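# Cloth Folding and Bin Packing – Gallery, Warnholm Linen Room

Reference page for the folding stations at Warnholm. One picture, followed by the working notes for small cloths and open bins. Last revised 11/11/22 by Zohreh Hassanpour. 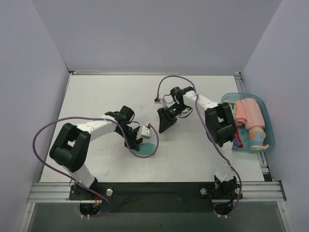 *Fig. 1. Small teal-green cloth lying flat on the white tabletop; translucent teal bin with folded and rolled fabric at the right edge.*

## Work surface

White top, rectangular, walled on three sides in pale lavender-gray. Smooth walls collect less lint than painted board and can be wiped in one pass. The white top is kept for colored cloth. White and cream items go to the gray table at the Griduvport site, where the edges are easier to find.

Wipe down before the first cloth and after any item that sheds. Dry cloth only. A damp top grips the underside of thin cotton and pulls the second fold out of line.

## Laying out

One cloth at a time on the top. Spread it flat, face down, with the hem toward the table. Smooth from the middle outward. Wrinkles left in at this point show as a ridge on the outside of the finished fold, and pressing the stack later does not remove them.

Corners that curl are turned back by hand and held for a moment before folding. If a corner will not stay down, the hem thread has shrunk. Put the cloth aside for Esmaeil Kordestani, who decides between re-hemming and the rag box.

## Flat fold

1. Bring the left edge to the right edge. Match the corners, then run the side of the hand along the crease.
2. Bring the near edge to the far edge.
3. Turn the cloth so the closed edge faces the bin.

Larger cloths take one further fold in the same direction as step 1. Small cloths do not – a third fold makes them springy, and they open again in the stack.

## Roll

Rolling is used for knits, stretch fabric and anything with a raised edge. Fold in half lengthwise first, then roll from the narrow end with even pressure. Finish with the loose end underneath. No bands or clips. Bands leave a mark on soft knits that stays through the next wash.

The old Vurketwood sheet called for rolling everything. That rule was dropped in April after Myroslav Antoniuk compared the two methods over a full cycle of 2,193 pieces. Woven cloth came out of the bin with fewer creases when folded flat. Knits showed no difference, but the rolls were quicker to put away.

## The bin

Translucent plastic is preferred over solid. The fill level can be read from the side without lifting anything out, and a cloth in the wrong color group can be spotted from across the room.

Packing order:

- flat folds first, closed edge up
- rolls in the gaps, never under a flat fold
- nothing above the rim

Mixed bins of folded and rolled pieces are allowed for short-term holding. For shelf storage, sort them into one type per bin. A standard shelf bin takes 57 small cloths folded flat, and 12 bins make a full bay. Bins above the standard fill are sent back to the table, as the lower layers come out with a hard center crease.

The bin stands at the right of the work surface for all stations. Left-handed staff may swap sides, provided the label end still faces out.

## Labels

Naseri card labels, one per bin, written in pencil. Enter the cloth type, fold type and initials. Color goes on the label only if the bin holds a single color. Jamshid Karimi keeps the spare cards in the top drawer of the supply cabinet, along with the pencils.

## Corrections to the previous version

The bay total was given as 216 pieces. That was the count for the old narrow shelves and should be ignored. The note on starch has been taken out, since starched cloths are now handled at Griduvport.

Gerrit Motaung has asked for a separate section on fringed items. Until it is written, lay fringed cloths with the fringe at the far edge, comb it straight with the fingers, and fold it to the inside. Do not roll them.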